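Is the Drenddale hill railway worth a full day?

Forum: Trip Planning, Short Breaks
2021-04-19

slowtrains22
We're looking at the Drenddale line for October. The Vosent brochure calls it "the most scenic ride in the country", which I've now read of four different railways. Has anyone done it and paid with their own money?

mossandmile
Did it two years ago. Pretty enough, but a good third of it is cutting and trees. The summit station is at 1308 metres and we saw the inside of a cloud. Go up by bus and walk down to Kosirus instead. It took us 6 hours with a long lunch.

hobnail_h
Disagree with that. The walk down is a forestry road for most of its length and murder on the knees. The train at least has seats. Sit on the left going up and ignore the first bit.

slowtrains22
Left going up according to whom? The brochure says right.

hobnail_h
According to my own eyes, on two trips. The right side gets the reservoir for a minute or so and then rock. I suspect whoever wrote the brochure has been on it once, facing backwards.

ferrypoint
The bit I'd question is the "panorama supplement". Same carriage, same windows, you get a numbered seat and a leaflet. Is it still 900 on top of the ordinary fare?

mossandmile
It was when we went. We didn't pay it and sat where we liked.

kettle_on
I'll stick up for it a bit. We stayed at the Stetsiuk guesthouse by the lower station and got the first train, and there were plenty of spare seats. The viaduct is lovely. I wouldn't give it a whole day though, the summit has a café, a car park and a shop selling fudge. 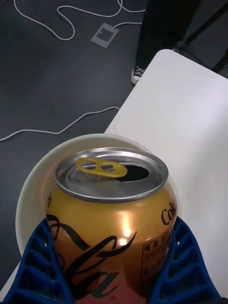
The café shuts well before the last train down, so take something to eat. The waiting room was locked as well when we were up there.

slowtrains22
So half a day, no supplement, left-hand side. Does the first train still run in October? The timetable online has a footnote that leads nowhere.

ferrypoint
Ring the station. I wouldn't trust the website for anything after summer.

hobnail_h
It ran when I went, but that was early in the month. And do sit on the left.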